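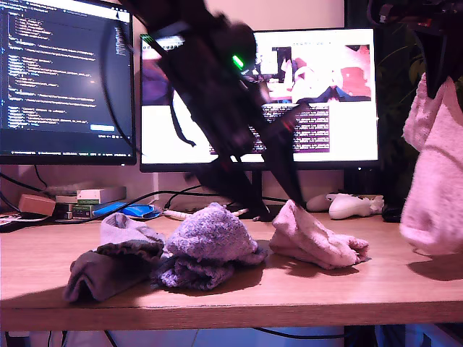 Page last changed: 28 July 2019

Section 4. Setting Up a Shared Workstation

This section applies to all desks in the Findton and Tunstall offices. Staff at Stokell should follow the separate guide issued by their site office.

4.1 Before you begin

Request a desk number from the Facilities Office. Requests are handled by Heike Dreßler. Personal items must be removed from the desk surface before any equipment is connected.

4.2 Connecting the displays

1. Switch off the power strip under the desk.
2. Connect each monitor to the docking unit. Do not use adapters from home.
3. Switch on the power strip and wait for the docking light to become steady.
4. Sign in to the Nistitby portal and enter your desk number.
5. Open Display Settings and select Extend.
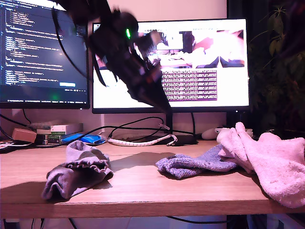 Figure 4-2. Two monitors, with text open on the left one.

6. Adjust the text size until it can be read without leaning forward.

Note: The portal keeps up to 1,000 saved layouts per site. Layouts not used since the previous September are deleted.

4.3 Cables and straps

Cables must be kept clear of walkways and chair wheels. Gather any spare length and fasten it beneath the desk with the straps supplied.
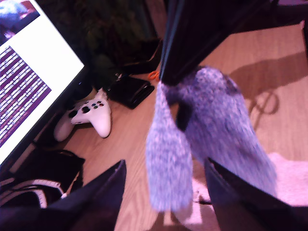 Straps should be closed firmly but must not pinch the cable. Replace any strap that no longer holds.

Caution: Do not connect heaters or fans to the power strip. Report a damaged plug to extension 11 and leave the desk switched off until it has been inspected.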